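Lenuso tracker
Ticket 1408
Project: Murstead (sim-trained grasp policy, texture randomization study)
Component: Trivport scene loader / eval harness
Status: open, workaround in place
Priority: medium

Summary
Eval success drops hard on randomized countertops, but only when I run from the saved scene list. Live-sampled scenes are fine.

First entry
Okay so I've been chasing this one since the middle of October and I'm finally writing it up properly, because my notes were spread over a text file, a whiteboard and the back of an envelope. The short version: same checkpoint, same task prompts, same objects. If I let Trivport sample the scenes on the fly, the policy does what I'd expect from training. If I replay them from the saved list, it gets way worse, and almost all of the extra failures are on busy surfaces (the veiny marbles, the speckled stone). Plain surfaces barely move.

My first thought was that the policy just doesn't like marble, which would be a perfectly good result for the paper, and I got kind of excited about it. Then I remembered that the live-sampled runs have plenty of marble in them too. So no, put the champagne back.

What I tried, in order

Seeds. Checked that the replay uses the stored seed for object placement. It does. Poses match to the last digit I print.

Lighting. Forced one light setup for everything. Overall numbers shifted a little, the gap between live and replay stayed right where it was.

Checkpoint. Swapped in the older one from before the fine-tune. Same gap! This is when I stopped blaming the model and started blaming the pipeline.

Action normalization. I was sure this was it. It wasn't. The stats file loads correctly in both modes, and I diffed the two to be safe.

Physics steps. Bumped the settle time before the first observation, in case things were still sliding around. No change, and now every run took longer, so I put it back.

Second entry, same day, 4 pm
Got somewhere. I dumped the first observation of every episode in both modes and flipped through them side by side, which I should have done before any of the stuff above. The replay scenes with stone counters look a tiny bit soft. On a plain counter you'd never spot it. On a marble with thin veins it's easier to see, once you've stared at enough of them.

So I went into the loader. The replay list has 1140 scenes in it, and when the texture cache hits its limit of 1000 entries, the loader starts handing out reduced versions of whatever gets loaded next. No warning, nothing in the log. Live sampling clears the cache between episodes, so it never gets near the limit. Replay never clears it.

That explains a chunk of the gap, and I was ready to close the ticket right there. But then I reran with the cache limit raised and only got part of the way back - there's still a difference on stone, smaller but definitely there across repeats. So there are 2 things going on, and the cache is only one of them.

Third entry
Working theory for the rest: the saved list was built with the old Akpalu texture pack, and the policy trained on the newer one. The new pack has calmer stone, with wider veins and less contrast. I picked one of the replay scenes to poke at, a pencil and a big red book on dark marble, because the two objects are so different. A white pencil against pale veins has to be about the meanest thing you can do to a grasp policy.

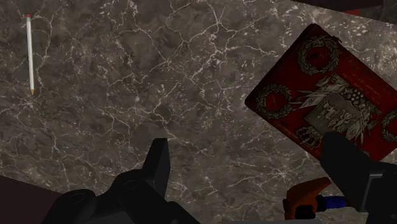 What I want to do next is swap only the counter texture and leave everything else in the scene alone, then compare the first action the policy puts out. If it changes a lot between the old pack and the new one, then the leftover gap is a real texture effect and it belongs in the results section. If it hardly changes, I'm back in the loader (ugh).

For anybody else running Murstead evals this week, please do this:
- set the texture cache limit above the number of scenes in your list
- or call the cache clear between episodes, slower but safe
- note which Akpalu pack your list was built with, in the run config and not just in your head
- don't put replay numbers and live numbers in the same table until this is sorted

I also asked for a log line whenever the loader falls back to a reduced texture. It can be a plain warning, I don't need anything fancy.

Still open
- texture swap test on the stone subset
- rebuild the replay list with the new pack
- check whether the wood counters have a smaller version of the same problem - I only looked at them quickly

Leaving this assigned to me. I'll add the swap results here when the runs finish.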